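FOR IMMEDIATE RELEASE
July 6, 2023

Hinau Re-Sign Goaltender Shahzad Jafri for Two More Seasons, Despite His Best Efforts to Retire

LOMBERG — The Hinau Hockey Club has agreed to terms with goaltender Shahzad Jafri on a two-year contract, head coach Tanveer Durrani announced this morning. Jafri, who told reporters in the spring that he was "done, really done, please stop calling," was reached by phone and said yes before the coach had finished the question.

The deal keeps the longest-serving player on the roster in the Hinau net for the foreseeable future, or until his left hip files a formal objection. Jafri has appeared in 273 games for the club, all of them in the same mask, which the equipment staff has asked us to describe as "vintage."

"Shahzad gives us a chance to win every night, and he gives the defensemen a piece of his mind every night," Durrani said. "We would have missed the first part. I've grown used to the second."

Jafri announced his retirement in the visitors' locker room at Awan after the final game of last season, a 6-1 loss that he described at the time as a fitting summary of his career. The club held a farewell dinner. A speech was given. A rocking chair in team colors was presented and accepted, and the club wishes to make clear that it would like the rocking chair back.

"I lasted nine weeks," Jafri said. "I painted the garage. Then I painted it again because I'd picked a bad color. After that my wife drove me to the rink and left the engine running."

Last season Jafri started most of Hinau's home games and shared road duty with Shoaib Janjua, who moved up from the junior side in January. Janjua spent the early part of the summer as the presumed starter and took the news well. He will stay on as the other half of the tandem, and Durrani has said the starts will be split according to form in training camp.

"I learned more sitting next to him on the bench than I did in two years of goalie school," Janjua said. "A lot of it was about referees, but still."

General manager Zubaida Shaikh, who handled the talks, said the only real sticking point was the bus. Under the new agreement, Jafri is entitled to the front right window seat on all road trips, including the long haul to Pidar, and may not be asked to give it up to rookies, broadcasters or the general manager.

"He didn't bring an agent," Shaikh said. "He brought a seating chart. I've had harder negotiations, but never one where the other side showed up with a ruler."

Financial terms were not disclosed, at the request of both parties, neither of whom thought the number would impress anyone.

Training camp opens at Lomberg Arena in September, with two preseason games against Pidar to follow. Season ticket holders who bought a "Farewell Shahzad" poster in the spring may trade it in at the box office for a "Welcome Back Shahzad" poster, which is the same poster with a sticker on it. About 98 of the originals remain unsold and will be stickered in due course.

Jafri will be available to the media after the first on-ice session. He has asked that questions about his age be kept to one per outlet.

Interview requests should go to Zubaida Zaidi in the club office, by email if possible. The phone works, but it is next to the skate sharpener.
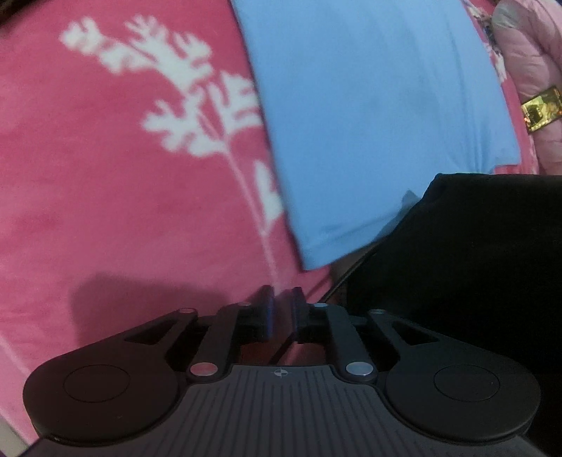
HINAU HOCKEY CLUB — Media & Communications

Hinau plays its home games at Lomberg Arena. Doors open an hour before the puck drops, and the coffee stand opens when it feels ready.

Contact Us | © 2023 Hinau Hockey Club. All rights reserved. | Back to top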